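Drinimari

Drinimari is a small town and former river port on the lower Irier, 5 km above the place where the river enters the sea. It is the seat of the municipality of the same name, which also includes the villages of Stosov and Kocabaş. The town is known for its covered market, its stone quay and the walking path which follows the old salt road to the coast.

Geography

The town lies on the left bank of the Irier, on a narrow strip of flat land between the river and the Stosov hill. The top of the hill is 334 meters above sea level and is the highest point of the municipality. The soil near the river is heavy and is used mostly for vegetables, while the slopes have olive trees and some old vineyards. Winters are mild and wet. The strongest winds come in November, when the small boats to the coast often do not run.

History

The first settlement was at Kocabaş, on the other side of the river, where the remains of a watchtower can still be visited. People moved to the present place after a bridge was built, and the new town took its name from the family that collected the bridge toll. Salt was brought up the river in flat boats, stored on the quay and carried inland by mules.

The salt trade ended when the railroad reached the coast by another valley. Many families left, and the warehouses were closed or used for hay. Two of them were later repaired by the municipality - the larger one is now the covered market, and the smaller one holds the town library.
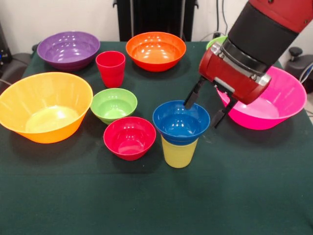
Tourism

Visitors began to come in larger numbers after the coastal road was finished. Most of them stay in the beach resorts and come to Drinimari only for a day, usually on Monday, when the market is open until the evening. The town itself has 3 guesthouses, all of them near the quay, and one campground on the road to Stosov. There is no large hotel, and the building rules for the old center do not allow houses of more than three floors.

The Salt Path starts at the bridge and follows the right bank to the river mouth. It is almost flat and is suitable for children, but it has little shade and there is no drinking water after Kocabaş. A second path climbs to the top of the Stosov hill. It is steeper, and the last part goes over loose stones, so strong shoes are recommended.

The local writer Bukola Nwankwo described both paths in her guidebook "Walks on the Irier", which also contains the only printed map of the old mule roads. The book is sold in the library and at the market.

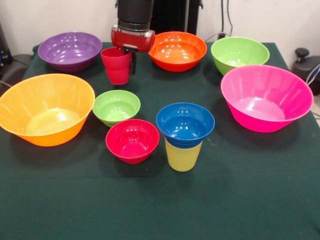
Food

The cooking of the area is simple and depends on the season. The best known dish is a thick soup of white beans and river fish, eaten with corn bread. In spring it is made with wild greens in place of the fish. Olives from Stosov are small and quite bitter, and are kept in salt water for several months before they are sold.

Transportation

Buses connect Drinimari with the coast throughout the year, and there is an additional evening bus in summer. The nearest train station is in the next valley and can be reached only by car or taxi. Cars are not permitted on the quay. A public parking lot with 200 spaces is located behind the market, and from there it is a short walk to the bridge. In summer, passenger boats go from the quay to the river mouth and back, if the water level is high enough.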